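Can a machine clear a kitchen bench yet?
Forum: Home and Small Shop Automation

dmabula
Looking for numbers, not demo reels. We run a small commercial kitchen and Dirnusia has quoted us on an arm to clear benches between prep runs. Mixed items, unsorted. Is anyone getting usable results?

sokol_m
Depends on the item mix. We ran 280 picks on rigid dishes in May, with 169 clean on the first try. Cups were fine. Plates lying flat were most of the failures, as a parallel gripper has nothing to close on until it tips the rim.

fmushi
That's 60 per cent. A teenager with a grey bus tub beats it.

sokol_m
A teenager wasn't in the test. The rate on cups alone was much higher, and you could feed the arm only cups.

dmabula
Then somebody has to sort the cups. That's the labour I'm trying to remove.

h.mohamedi
Agree with Dennis. Also ask Dirnusia whether their figure comes from simulation. Clear tumblers behave well in a simulator because the depth is known. On a real bench, our depth camera loses the far wall of the glass and the planner aims at nothing.

fmushi
Simulated results shouldn't be in a quote at all.

h.mohamedi
I wouldn't go that far. Sim is good for finding bad approach angles cheaply. I use it for clutter layouts before I touch the Biwott arm. A render from the wrist view of one of mine, shown upside down, with the jaws open and the yellow-rimmed dish nearly edge-on against the marble:

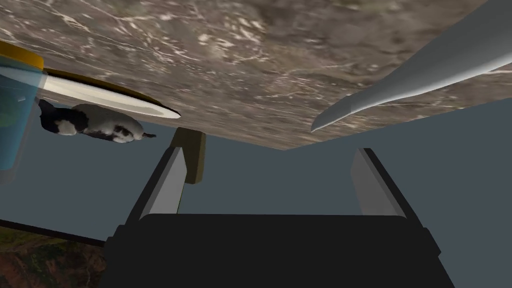 Re: Can a machine clear a kitchen bench yet?

sokol_m
How are you handling the dish at that angle?

h.mohamedi
Slide to the bench edge, then grip the overhang. Slow, but it works more often than prying.

imani_o
Sliding scratches glazed ware. We stopped doing it at Pakora and went to a suction cup for plates. It needs a tool change, so cycle time suffers.

fmushi
So two tools, a sorter and a person watching.

dmabula
I'll ask for an on-site trial, 100 picks with our own dishes, no pre-sorting. Will post the results if they agree to it.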